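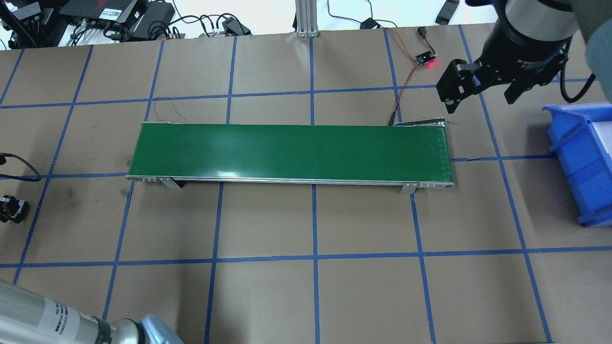 Belt on small conveyor keeps drifting to one side

Posted Sunday, August 20, 2023 in Workshop & Small Machines

I have a small tabletop belt conveyor, a Mavwood, bought secondhand. The belt creeps to the left until it rubs the side rail and the edge starts to fray. I push it back to the middle and it's over there again after 40 minutes. I use it to move jars from the filler to the labeler. The manual is missing and the seller doesn't answer. Is the belt worn out, or is this an adjustment? A new one from Drirneck is $194 and I'd like to avoid that.

tinlid_84

Almost always adjustment. Unplug it and look at the tail roller, the one without the motor. There should be a tension screw on each side. The belt moves toward the slacker side, so tighten the left screw a quarter turn, plug it back in and let it run for a few minutes before you touch anything again. Most people turn too much, then chase it back and forth all afternoon.

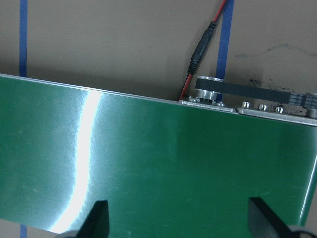

Wipe the inside of the belt and both rollers as well. Dried product on a roller makes a high spot and no amount of screw turning fixes that. Rubbing alcohol on a rag is fine for most PVC belts. Try a small corner first.

If you run out of thread on the screws, the belt has stretched and you do need a new one.

gravelpit

Mine did this. Bought a new belt, same thing. It was the table. Put a level on it.

oldbranch_sue

Agree with the first reply, but check that the rollers are parallel before you start. Measure from roller center to roller center on both sides. If those don't match, even them up first and then do the quarter turns. Zunaseo sells generic belts cut to length if it comes to that. Mine took 3 weeks to arrive in December.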